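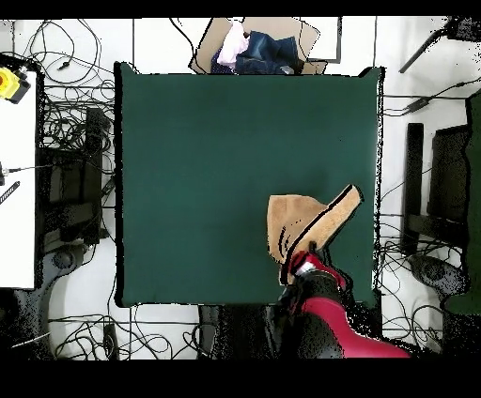
Home Topics Body and Health For Teachers Contact

Filed under: Your Body at Work, Younger Readers

What Is a Fever?

Your body likes to stay at nearly the same temperature all the time. It does this on a snowy day and on a hot afternoon, when you are running and when you are asleep. A small part of the brain called the hypothalamus (say "hi-po-THAL-a-muss") is in charge of this work. It acts like the thermostat on the wall of a house.

A fever happens when the thermostat is turned up. The hypothalamus usually does this when germs, such as viruses or bacteria, have entered the body and begun to multiply. White blood cells find the germs and release chemical messages into the blood. When the messages reach the brain, the hypothalamus chooses a new, higher temperature, and the rest of the body goes to work to reach it.

Why do I feel cold when I am hot?

This puzzles many children who visit the Cliltach Children's Clinic. When the thermostat first goes up, your body has not yet caught up with it. Your brain decides that you are too cold. Your muscles may shiver, which makes heat. The blood vessels near your skin become narrower, which keeps heat inside. You may want a blanket even though your forehead feels hot to a grown-up's hand.

Later, when the thermostat goes back down, your body has extra heat to lose. The blood vessels near your skin open up and you begin to sweat. As the sweat dries, it carries heat away.

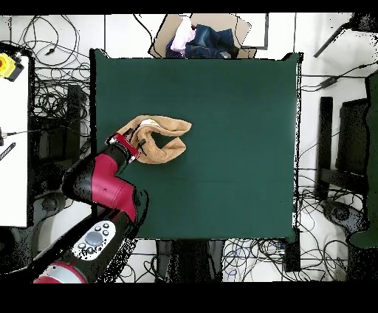 Is a fever an illness?

A fever is a sign that something is happening in the body. It is not an illness by itself. Many germs grow less easily when the body is warmer than usual, and some parts of the immune system work better. Colds, flu, and ear infections can all cause a fever. Some children also have a mild fever for a day or two after a vaccine, while the body is learning to recognize a germ.

How is a fever measured?

A hand on the forehead can give a clue, but only a thermometer can measure a temperature. Some thermometers go under the tongue or under the arm. Others are used in the ear or on the forehead. The number can be slightly different depending on where it is taken, so adults should read the instructions that come with the thermometer.

What should I do?

Tell a grown-up if you feel hot, shivery, or unwell. Drink plenty of fluids, because a warm body loses more water. Wear light clothes and rest when you are tired. Never take medicine by yourself. A grown-up must choose the right kind and measure the right amount.

Tell a grown-up right away if you also have a stiff neck, a very bad headache, a new rash, or trouble breathing. The grown-up should get medical help quickly. A baby who is only a few weeks old and has a fever needs a doctor right away.

Word to know: immune system. The cells and organs that protect the body from germs.

Reviewed by the Cliltach Children's Clinic, Grodden, April 2026

Comments

Grodden parent: My son is 7 and asked about the shivering last night. We read this together and he wanted to say "hypothalamus" at breakfast.

Reading room teacher: Could you add a page on why we sneeze? My students have asked for it.

mapleleaf5: Is it normal to be a little warmer in the evening? My grandmother says so.

Cliltach Children's Clinic: Yes. Body temperature rises and falls a little during the day, and it is often highest in the late afternoon or evening.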